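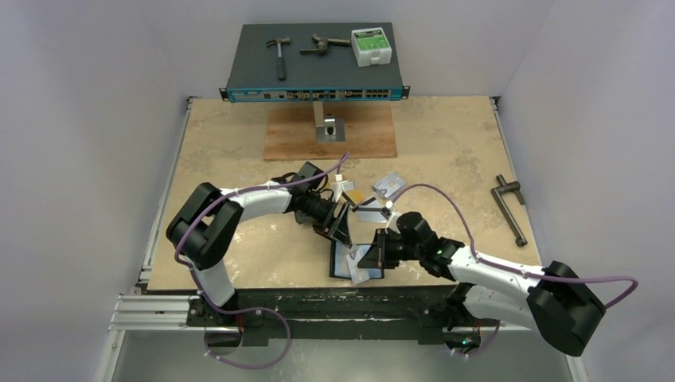 The two-arm bench on our card line, with a network switch parked at the back.

Two robot arms now do my old job. What happens to the people part?
Asked in Workplace > Small shops and back offices

I work at Skamer, where we put membership and VIP cards into holders for hotels and clubs. You have never thought about who does that. It was me, for six years, at a table with Godelieve Mertens and a radio.

In March management brought in a two-arm setup to do the sleeving. Godelieve and I are now "cell attendants." I lay out the stock, watch, and step in when a card goes in crooked. A batch is 288 holders. By hand we used to race each other through one and complain the whole way, and I miss the complaining more than I expected to.

Pay is the same. My questions:

Is it normal that they count stops per shift and put my name next to the number? I'm not the one stopping.

Does "attendant" turn into "no longer needed" after a year? Has anyone been through this?

Also the table has become a place where people leave tools. There's a hammer on the switch. Do I get to make a rule about that, or does the cell belong to IT now?

Fenna Dierckx

Answer 1

it's fine, every place does this. learn the software and you'll be the boss of it

gmess

Answer 2 (marked helpful by asker)

I went through this at Kerkach, same kind of work, two arms, gift cards and loyalty cards. I'll take your questions in order.

The stops. Ask, in writing, for each stop to be logged with a cause. Ours went up on the wall with names for 2 months and everyone started nudging cards straight without pausing the arms, so the chart looked wonderful and our fingers did not. Once causes were listed, most of it was stock: cards sticking together, holders that wouldn't stay open.
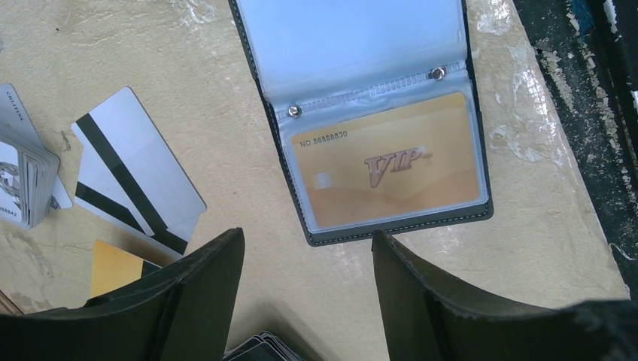 Clear sleeves were the worst of it for us. A card goes in or it catches on the lip, and a person feels that in the fingertips before knowing they've felt it. I wrote down what I do with my thumb when a sleeve clings. It took a page and a half and I was embarrassed by every line. The integrator asked for a copy. Ask to be paid for that kind of thing. I got a mug.

The job. We were four and are now three. Ilse retired and they didn't hire. That's how it shrank, very politely, with cake. Get your new title and duties on paper now, with a review date, and ask for training on restarts and changeovers. On the best run we had, 1,318 holders in a shift, I spent over 40 minutes of it on restarts, which went in the report as "idle."

The hammer. Whoever has to clear the table before a run makes the rule. Put up a shelf. People will obey a shelf long before they obey a sign.

Debora Monti

Comment from asker: Page and a half about thumbs is underway. Godelieve says hers is longer. We have moved the radio closer to the cell, and so far no objections from the arms.

Answer 3

Check whether your contract says "manual assembly" anywhere. Mine at Hoekstra did, and changing it meant they had to sit down with me first. May be different where you are.

Posted by a guest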